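Braro open day, Monday: who went? (shape sorter demo)

Board index > Builds and robots > Meets and visits

kobe_c
Right, back from the Braro open day, typing this on the train so excuse the mess. Went mostly for the shape sorter bench. Green foam board, four holes, arm on the left, orange foam slabs pushed up at the back. Simple stuff but I stood there ages. Zoseck hall was rammed downstairs, all the shiny conveyor things, and then this little table upstairs with six people round it. Best bit of the day for me.

Took a few on my phone. Tape on the table, wires all over, my kind of build.
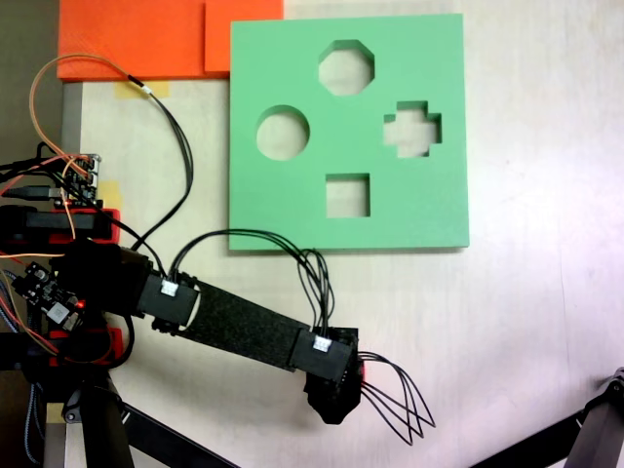
Sorter bench, all four holes open. Octagon's the one at the top.

Anyone else go? Want to compare notes.

nele_dx
Was there in the morning, left before lunch. Agree it was the best thing in the building but the talk that went with it was too quick. The lad rattled through calibration in 2 minutes and then asked for questions. I had about nine.

Also is that felt on the arm link? Couldn't get near enough.

kobe_c
Felt or foam, something black and speckly. Didn't like to poke it.

timmermans_b
Going to be the grump. I paid for parking, walked 600 metres in the rain and watched an arm hover over a foam toy. My daughter did that puzzle at two. If Braro want people from the trade to turn up they should show something from the trade. Claeys had a palletiser at theirs last year and you could ask what it cost.

siebe
bit harsh Bart. a palletiser does the same move all day, this has to get a block over a hole the right way round. the octagon is forgiving, eight ways it'll go in. the cross only has four and the corners catch. try it with a cheap arm before you moan

timmermans_b
I have tried it with a cheap arm. That's why I'm moaning. It's a bench exercise, fine for students. Not an open day.

lowri_m
It was an open day with a school coach outside, Bart, who did you think it was for?

I took my two from the Bedbridge club and they were glued to it. Never looked at the big machines downstairs. One of them has already asked for foam. I think there's something in being able to see all of it, motors, boards, cables, red brackets, the lot. Downstairs everything was behind panels.

siebe
+1. and you can see where the wires go, which at Claeys you could not

nele_dx
Lowri did you get one with a block at the board? Mine all came out blurred, I was holding a coffee.

lowri_m
Yep, got the red one. Will try and attach, the uploader hates me.
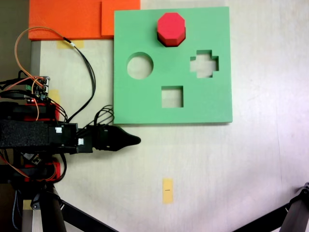

Page last changed: Monday, 16:40 by lowri_m

There, third go. Red octagon up at the top hole, other three still open. Can't tell from mine if it's properly down in there or just sat on it, so no arguments please.

timmermans_b
Looks proud of the board to me.

kobe_c
Block might just be thicker than the foam though. You'd need a side view to say. Gripper's well clear of it anyway, down below the corner of the board.

What I wanted to know was the grip. Those fingers come to a point like a beak, so where do you hold an octagon? Flat to flat I'd guess. Asked, got told "depends", then the tour moved on.

siebe
flat to flat every time. corner to corner it'll spin on you

nele_dx
Not if the fingers have some give. We've got soft tips on ours at work and corners are fine, better than flats some days becuase it centres itself.

siebe
disagree but ok. soft tips wear out

nele_dx
Everything wears out Siebe.

lowri_m
What's the bit of yellow tape out in the middle with the little dark line on it? In mine it's below the board. One of the kids asked and I made something up.

kobe_c
Reference mark would be my guess, for putting things back in the same spot. Didn't hear it mentioned. Nele?

nele_dx
Same guess. We use tape and a biro line at ours, no shame in it.

timmermans_b
Fine, the tape I approve of.

Does anyone know what the arm cost them? The handout said parts under 500 but not whether that was with motors.

kobe_c
Handout page 3, motors not included. Foam not either lol.

timmermans_b
So not 500 then.

lowri_m
I've mailed them for the parts list, will post it in the Bedbridge thread when it comes. Next one's in December, they said to book as the room only takes so many. Bart I'll save you a seat near the palletisers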